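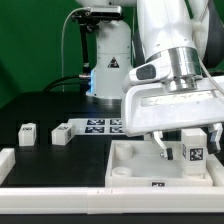
My advisor says a thesis chapter is a paper with the nice parts taken out, and I've been chewing on that all week while I try to turn my second-year work on magnesium alloys into something a committee can read.

So, quick update for the six people who follow this thing (hi, Mom). I'm at the stage of the PhD where the samples are mostly made and the writing mostly isn't. I have 200 micrographs sitting in folders with names like "final" and "final new" and one that just says "use these??" and I don't remember what the question marks were for. I spent all of Monday renaming files. It felt great! It was also a very sneaky way of not writing.

The big news is that I got into the Soltani summer school. It's 5 days on texture and deformation in light metals, with a poster session on the second evening, and I'm very excited and a little bit sick about it. I've done one poster before, at a department thing in November, and I put so much text on it that a professor walked up, read the title, said "goodness," and walked off again. This one is going to have three figures and big letters.

Travel is being covered by the Cuma fund, up to $818, which is such a weirdly exact number that I wrote back to check. They confirmed it. I have a bus ticket and a dorm room and I should even have a little left over for food that isn't out of a vending machine.

On the lab side, I finally got my polishing to behave. Magnesium scratches if you look at it wrong, and it hates water, so I'd been getting these ugly stained surfaces and blaming the alloy. I switched to an ethanol-based final step, slowed the wheel way down, and cleaned everything twice between grits (yes, my labmates told me to do this in my first month, yes, they've been very smug). The grain boundaries came up so clean I made people come over to the microscope.

Still to do before I go: finish the methods section, get the hardness data out of my notebook and into a spreadsheet, and draft the poster so it can sit for a few days before I hate it. If anybody reading has been to the Soltani school, tell me what to pack and whether the dorms have decent coffee.

Recent posts
Why I quit taking notes in Wokby
Epoxy mounts and other ways to ruin a Friday
Zundico internship: what I did all summer
Reading papers on the bus
My first conference poster, a disaster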